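Guides > Cleaning and Storage > Play Kitchen Sets
Search this site Enter keyword Go

How to clean and store a shared set of play food

These steps apply to mixed sets used in waiting rooms, toy libraries and classrooms. A home set can follow the same order with longer gaps between cleanings.

1. Sort by material

Make two groups: hard pieces and fabric pieces. Hard pieces include molded fruit, plates, bowls and cups. Check each one for a seam or a vent hole. A piece with a hole takes on water and should be wiped, never soaked.
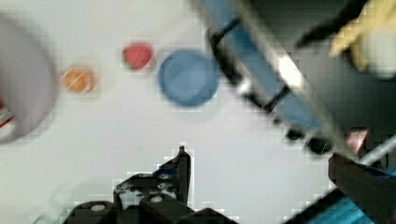 Anything with a cracked surface goes in a separate tray for repair or disposal. Do not return it to the set, even if the crack is short. Peeling paint is treated the same way.

2. Wash the fabric pieces

Read the care tag first. If there is no tag, wash by hand in cool water with a small amount of mild detergent. Press the water out with a towel; wringing shifts the stuffing. Dry flat and turn once. Deep folds hold moisture longest, so open them before drying.
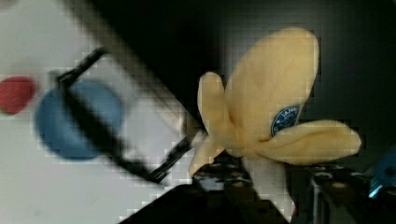
Plush banana with peel flaps and a blue oval label.

3. Wash the hard pieces

Use a basin with 6 liters of warm water and dish soap. Keep the water below 40 °C – thin plastic can warp above that. Use a soft brush on handles and on the holes of colanders. Rinse under running water and set open shapes upside down on a rack.
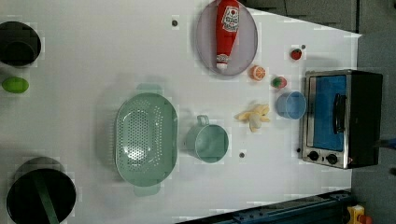

Ville Savolainen writes that his hard pieces came out with a white film after every wash, and that a final rinse with a little white vinegar in the water cleared it. The film is usually mineral residue from hard water. Rinse again with plain water after the vinegar.

4. Dry and pack

Leave everything out overnight. Nest bowls only when the inside surfaces are fully dry. Store fabric pieces in a mesh bag and hard pieces in a ventilated bin. The Relska bin used for this guide weighs 460 g empty and fits a standard shelf. A closed lid is acceptable for hard pieces – fabric should have air.

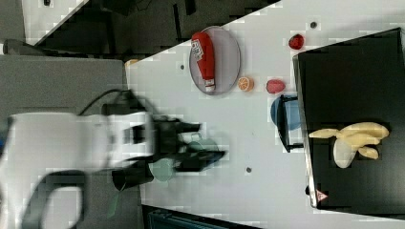
Cups stick together if you stack them the same day, a reader in Atero noted in February, and pulling them apart split two rims. A strip of paper towel between cups prevents this.

5. Record the cleaning

Write the date and any discarded pieces on a card inside the bin lid.

Last revised 17 May 2019
Contact | © Cornska Guides | Back to top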